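Cahier d'atelier — mars, samedi, fin de matinée

Reprise du collage à la colle d'os, après la mauvaise surprise de la semaine passée. J'avais laissé la colle monter bien trop haut au bain-marie (je bavardais, je l'avoue volontiers) et elle ne tenait plus rien du tout. Cette fois j'ai gardé le thermomètre dans le pot du début à la fin : 56 degrés à l'ouverture, 52 une fois la fenêtre entrebâillée, et je n'ai plus touché au réglage. La colle file bien au pinceau, elle ne fait pas de grumeaux, et l'odeur reste supportable, ce qui n'est pas rien quand on passe la matinée le nez dessus.

Granulés du sac Toltasar, lot 2198, trempés toute la nuit dans l'eau froide. Chinyere préfère ceux de Bollosard, qu'elle trouve plus clairs et plus francs à la prise, et elle a peut-être raison, mais il nous reste un demi-sac de l'autre et je tiens à le finir avant d'en rouvrir un. J'ai collé 2 éprouvettes en noyer, à plat joint, serrées modérément, ainsi que la traverse basse de la petite chaise Ugwu, celle qui bâillait depuis l'automne. Surtout ne pas la desserrer avant lundi ! J'ai mis un papier dessus, écrit en gros.

Un mot sur les chants, tant que j'y pense. Judite Mota m'a montré sa façon de les réchauffer au sèche-cheveux juste avant d'encoller — je chauffais toujours trop tôt, le temps de reposer l'appareil et de retrouver le pinceau, le bois était déjà refroidi et la colle figeait en surface. Avec le pinceau prêt dans l'autre main, on gagne ces quelques secondes qui changent tout. Merci Judite, il m'aura fallu des années pour apprendre un geste aussi bête.

Reste la question de la teinte. Pour le plateau Istley, j'hésite encore entre laisser le contraste naturel des essences ou unifier le tout au brou très dilué. Mon penchant va au contraste, deux tons chauds voisins, séparés par un joint fin, dans un encadrement plus sombre. J'en reparlerai avec Chinyere.

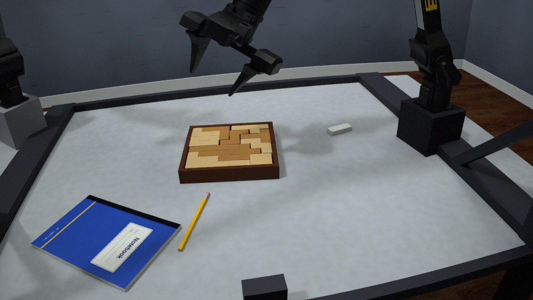

Puzzle à plateau : pièces crème et brun orangé, cadre brun-rouge foncé.

À faire lundi : casser la première éprouvette et regarder si la rupture passe dans le bois ou dans le joint, garder la seconde au sec, laver les pinceaux à l'eau chaude (les deux gros aussi, je les oublie toujours), et demander à Judite si elle veut récupérer le fond de pot pour ses placages.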